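4 Setting up the Noltik base station

Read this section before you fit the temperature sensors described in section 5. The sensors cannot be paired until the base station has been named and has finished its first update.

4.1 What you need

Base station
Mains adaptor and power cable
Network cable (grey plugs)
Wall plate with two screws
The card with your eight-digit set-up code

The code is also printed on the underside of the base station. Write it down before you fix the unit to the wall.

4.2 Choosing a position

1. Pick a spot on the same floor as your broadband router if you can. The network cable supplied is 187 cm long and should not be pulled tight.

2. Keep the base station out of direct sun and away from radiators, ovens and tumble dryers. It has its own thermometer, and a warm shelf will give you false readings on the hall display.

3. Do not place it inside a metal cabinet or behind a fish tank. Both will shorten the range to the sensors.

Note: In older houses with thick stone walls you may need a Gethin repeater. See section 9.

4.3 Fixing the wall plate

1. Hold the plate against the wall with the arrow pointing up and mark the two holes.

2. Check for hidden pipes and cables before drilling.

3. Drill, fit wall plugs suited to your type of wall, and drive the screws until the heads stand 4 mm proud.

4. Hang the base station on the screws and slide it down until it clicks.

The plate is optional. The unit will also stand on a shelf - leave a hand's width clear behind it for air.

4.4 Connecting the power

1. Push the small plug of the power cable into the adaptor, then push the other end into the socket marked DC on the base station.

2. Plug the adaptor into the mains. A wall socket is best. An extension lead may be used if it is in good condition and is not plugged into another extension lead.

3. Run the cable where it will not be trodden on or caught by a door. Do not lay it under a rug. 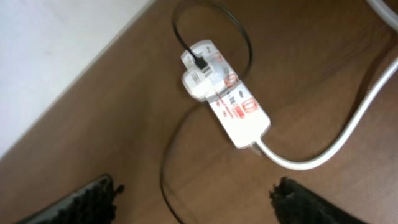
4. Wait for the front light to turn steady amber. This can take a few minutes the first time. If it stays off, try the adaptor in a different socket before you call the helpline.

Caution: Never use the base station with a damaged adaptor or cable. Unplug it from the mains before cleaning, and use a dry cloth only.

4.5 Joining your network

1. Connect the network cable to any free port on the router.

2. Open the Mirgate app and choose Add base station.

3. Type in your set-up code and give the unit a name of up to twelve letters.

4. Leave everything switched on while the update runs. The light flashes green during the update and turns steady green at the end.

If the app shows error 1242, the code has been typed wrongly or the unit is still registered to a previous owner. Ask the previous owner to remove it from their account, or send proof of purchase to Pernbridge customer support.

Continue with section 5, Fitting the sensors.

Section revised by Emlyn Cadwaladr, April 2018. Replaces the December issue.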